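Writing Short Fiction, Unit 4: The Unreliable Narrator
Course handout, prepared by Saoirse Ó Ceallaigh
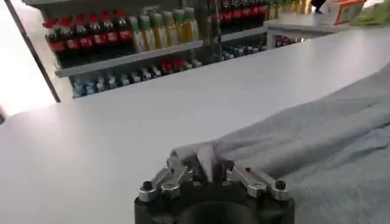 What makes a first-person narrator unreliable?
A narrator is unreliable when the story gives us good grounds to doubt their version of it. They may be lying, or very young, or grieving, or so fond of somebody that they can't see what that person is up to. The reader picks up the gap between what's told and what must have happened, and that gap is where the fun starts!

Read before class
"The Ferry to Gemlow" by Ayten Öztürkmen (pages 11 to 29 in the reader)
"Clondik" by Sibusiso Ngubane (starts on page 30)

I love teaching these two side by side. Öztürkmen's narrator is a retired schoolteacher who keeps telling us how calm she was on the crossing – and then mentions, in passing, that she'd bitten through her glove. Watch for small slips like that. There are a few more on the second page of the story, and one in the dialogue with the purser that I missed for years.

Ngubane goes at it differently. His narrator is a neighbour who has heard everything second-hand and fills in the rest with great confidence. Look at the colour of the car. It changes, and he never notices.

Some terms
Implied author: the sensibility we sense behind the whole story, which may disagree with the person talking.
Naive narrator: reports accurately but doesn't grasp what it means.
Frame narrator: passes on someone else's tale, with or without repairs.

In class
Bring a paragraph in which your narrator insists on something. Swap with a partner and underline the first sentence you don't believe. Sinan Kocabaş tried this with his group last term and the drafts that came out of it were wonderful – noisy, odd, full of people fibbing about their siblings.

Assignment
A complete story, maximum 2280 words, first person. Please don't have your narrator confess at the end. Trust us to get there! Drafts are due in January, at the first workshop, and Saadet Bilgin will be reading along with me this time.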